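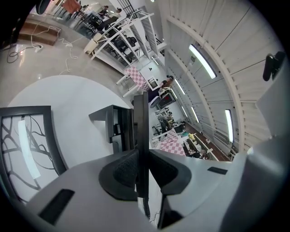
Sirkness reading rooms to stay open until 9pm from July

The reading rooms at Sirkness Library will remain open until 9pm on four evenings a week from July, following a decision by the Jutness Libraries Trust to make its trial of longer hours permanent.

The trial ran over the winter and spring. It allowed members to use the first-floor reading rooms, the local history room and the quiet study area after the lending desk had closed. The Trust recorded 2,845 evening visits during that period, against a forecast of 2,000 made when the trial was approved.

Vandana Sandhu, Head of Library Services at the Trust, said: "Members told us that the old closing time of 5.30pm shut them out if they worked in the day or looked after children. The evening hours have brought in people who had not used the building for years, and a good number who had never joined. We are pleased to be able to offer these hours on a lasting basis."

The new opening times

The reading rooms will close at 9pm from Monday to Thursday. Hours at the end of the week and at weekends are unchanged. The lending desk will continue to close at 5.30pm each day, but books may be borrowed and returned at the self-service points in the entrance hall until 8.45pm.

The children's library is not included in the change and will close at its usual time. Visitors under 16 are welcome in the reading rooms after 5.30pm if an adult stays with them.

Entry after 5.30pm will be by the Kandpal Street door. The main doors on the square will be locked at that time. The Kandpal Street entrance has level access, and the lift to the first floor will be in use throughout the evening. Members will need to show a current library card on arrival. Those who have mislaid a card may ask for a replacement at the lending desk during the day.

Changes made after the trial

Members who took part in the trial were invited to comment on the service. The Trust received 200 written replies. Most were in favour of the longer hours, and many asked for practical improvements, of which the most common were better lighting in the local history room, more sockets for laptops and a place to make telephone calls without disturbing other readers.

New desk lamps have been ordered for the local history room and will be fitted before the end of June. Additional sockets will be installed along the north wall of the study area during the summer. The former periodicals store on the first-floor landing will be cleared and made available for telephone calls, with space for two people at a time.

Several replies asked for hot drinks to be served in the evening. The Trust has considered this request and does not intend to open the café after 5.30pm at present. Covered drinks may be brought into the study area. Food and drink remain prohibited in the local history room, where original documents are in use.

Requests for original documents from the Sultard Collection must be made by 4pm on the day of an evening visit. Material requested in time will be held at the first-floor desk until 8.30pm. The collection, which contains 2,825 maps, letters and estate papers relating to the farms and harbours of the district, was previously available only by appointment in the mornings.

Esther Barasa, Local History Librarian, said: "Family historians in particular have asked us for evening access to the Sultard papers. Many of them travel some distance after work, and a morning appointment meant taking a day's leave. I would encourage anyone planning a first visit to write to us beforehand, so that we can advise on which boxes are likely to be useful. The older parts of the catalogue are brief and can be difficult to search."

Staffing and costs

Two members of staff will be on duty in the building each evening. One new part-time post has been created for this purpose and will be advertised shortly on the Trust's website. The remaining hours will be covered by existing staff who have asked for evening work.

The cost of the longer hours will be met from the Trust's general budget. There will be no charge for using the reading rooms, and no change to the fees for printing, copying or the hire of meeting rooms. Opening hours at the Trust's other branches are not affected.

The Trust will review evening use of the building after 12 months. The number of visits and any comments received will be reported to the spring meeting of the board, and the papers will be published in the usual way.

Further information

A leaflet setting out the new hours is available from the lending desk and in large print on request. Enquiries about the Sultard Collection should be addressed to the Local History Librarian at Sirkness Library. General enquiries about membership may be made at any branch.

The reading rooms will close at 5.30pm on public holidays when the library is open.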